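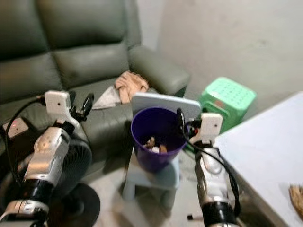
Tasters wanted – seaweed snacks, Wendness

We need 24 people to try our new seaweed crackers and a kelp spread before they go on sale in December. No experience needed. You just have to eat and say what you think, good or bad.

Sessions are Monday, 2 till 5, upstairs at Hedley. Come for one slot, 40 minutes each. Water and plain bread provided between samples.

You must be over 18 and not allergic to fish, shellfish, soya, sesame or gluten. Sorry, no exceptions on that. Please dont smoke or drink coffee in the hour before.

Never eaten seaweed? Fine, we want a few of you. Vegans very welcome – everything on the table is plant based.

You get a £15 voucher and a box of crackers to take home. Travel not covered.

To book, ring Yufang Luo or leave your name with Hadi Twal at the front desk. Say which slot you'd like and wether you can do a second one if we're short.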